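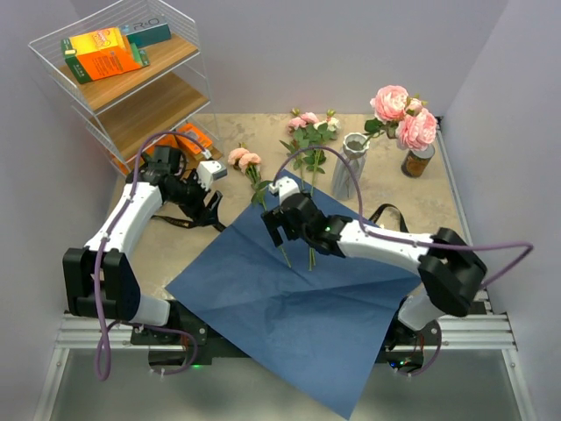
Brekemthorpe is a small harbor town and former fishing port, set at the mouth of a shallow tidal river and best known to visitors for its long shingle beach, its covered market and the coastal path that leads north to the Czarnecka lighthouse. It has 557 year-round residents, a number that swells a good deal once the summer cottages fill up. Among the things people like to carry home from the market are the cut flowers grown in the walled gardens behind the church, and the stallholders still wrap them in big sheets of colored paper, dark blue wrapping paper like the creased sheet laid out on the tabletop being a familiar choice, with the corners turned in over the stems so that a bunch will survive the bus ride.

History

The town grew up on the south bank of the river, where a bend gives boats some shelter from the north wind. For a long time herring was the whole of its living, and the low brick sheds along Salters Quay, where the catch was cleaned and packed, are the oldest buildings still in daily use (two are now cafes, one is a boat store, and the last in the row sells ice cream and fishing bait from the same counter). When the herring trade faded, the boats turned to crab and lobster, and a handful still go out in the early morning.

The first boarding house, the Ballero, opened on the seafront to serve families who came for the sea air. It is a tall, narrow place with green balconies, much loved and a little drafty, and it has been a hotel of one kind or another ever since. Its dining room keeps a set of wall paintings of the harbor by Przemysław Kaczorowski, who came for a fortnight's rest and stayed for the remainder of his working life.

Landmarks and attractions

The Czarnecka lighthouse stands on the headland north of the town and is reached by an easy path through gorse and short grass. There are 335 steps from the beach to the lamp room, counting the ones cut into the cliff, and anyone who climbs them on a clear morning is rewarded with a view of the whole bay and, at low tide, the dark ribs of an old timber barge sunk in the sand. The tower is open from March until the autumn storms set in.

Down in the town, the covered market is busiest before noon. Alongside the flowers there are smoked fish, honey, knitted hats and a very good rye loaf that tends to sell out early. The Priletti Gardens, a sloping public park between the market and the sea, have a bandstand, a putting green and a row of tamarisk trees that turn feathery pink in summer.

Beach and wildlife

The beach is shingle at the top and firm sand below, and swimming is best on a rising tide, well away from the river mouth, where the current is strong. Terns nest on the northern spit, which is roped off during the breeding season, and gray seals often haul out on the far sandbank.

Getting there

Brekemthorpe has no railway station. A bus runs from the inland junction and takes 50 minutes in winter and 60 in summer, when it goes the long way around to call at the campsites. Drivers should use the parking lot above the gardens, as the quay is closed to cars during market hours.

Page last revised 2025-06-04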